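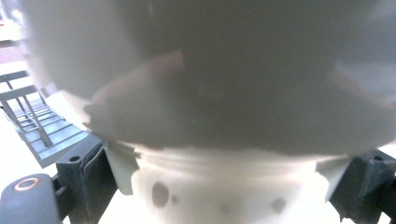 About Rollero

Rollero makes and repairs roller shades, Roman shades and awnings for homes, shops and small offices. We are based in Hurberg, on the lower end of Mill Street, and we work within 70 miles of the shop. Most of our customers live a good deal closer than that.

The business started as a repair service. Divina Aquino had been fitting shades for a furniture store and kept being asked to replace ones that had nothing wrong with them except a worn spring or a frayed cord. She rented two rooms behind the old feed store and began fixing them for a flat fee. People then asked if she could make new ones to match, and within a year the sewing took up more space than the repairs.

We now have 11 people on staff. Four work at the cutting and sewing tables, three go out to measure and install, and the rest handle repairs, orders and the front counter. Divina still does the first measuring visit for large jobs and for any house with bay windows.

What we make

Our roller shades are cut to order. We stock light-filtering and blackout fabric in plain colors, and we keep sample books for patterns we can order in. Roman shades are sewn here and lined unless you ask us not to. Awnings are made to fit the frame you already have if the frame is sound. If it isn't, we order a new one from De Graaf, who have supplied our awning frames since the second summer we were open.

We don't sell shutters or vertical blinds. We can repair vertical blinds if parts are still made for them.

Repairs

Bring the shade to the counter with its brackets if you can get them off the wall. A restring or a new spring is usually ready in 8 days. Awning repairs take longer, and the wait is longest in June, when everyone unrolls theirs for the first time and finds out what the mice did over the winter.

If a shade isn't worth repairing, we will tell you and there is no charge for looking. Old brackets and tubes go into our parts bins. A fair number of the repairs we do are only possible with pieces from those bins, as several of the older makers have gone out of business and their fittings match nothing else.

Cords and children

All new shades we make for homes are cordless or come with a wand. We stopped making looped cords some time ago, before most of our customers asked about it. If you have older shades with loops, we can convert many of them. The price depends on the width of the shade and the kind of tube, so it helps to have both measurements when you call.

The Hurberg shop

The counter is open from 8 in the morning. The sewing room is behind it, and you are welcome to come through and see a fabric at full width before you decide — a small swatch can look quite different once it covers a whole window. There is parking in the yard on the left side of the building. Please leave the loading door clear.

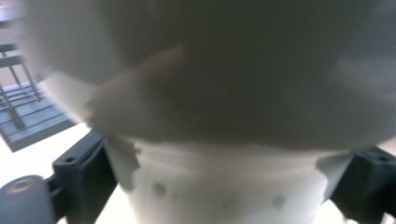 A white cup at our Hurberg shop.

Work for schools and offices

We keep a separate price list for schools, clinics and offices. For these jobs we number every window on a floor plan and write the same number inside each bracket. When a shade needs replacing later, you can give us the number and we can cut a new one without another visit. Our largest job so far was the Ketemico building across the river, where we fitted every floor over one summer and still go back each spring to check the springs and tighten the brackets.

Measuring visits

Visits are free within Hurberg. Outside town there is a small travel fee, and we take it off the bill if you place an order. You can also measure your own windows. We have a printed sheet at the counter that shows where to put the tape, and we ask that you write down the width in three places, top, middle and bottom. Older houses here are rarely square — please don't round the numbers.

Guarantee

Everything we sew is guaranteed for 2 years against failed seams and hems. Springs and other moving parts carry the maker's own guarantee, and we handle the claim for you. Keep your receipt, or ask us to look up the order by street address.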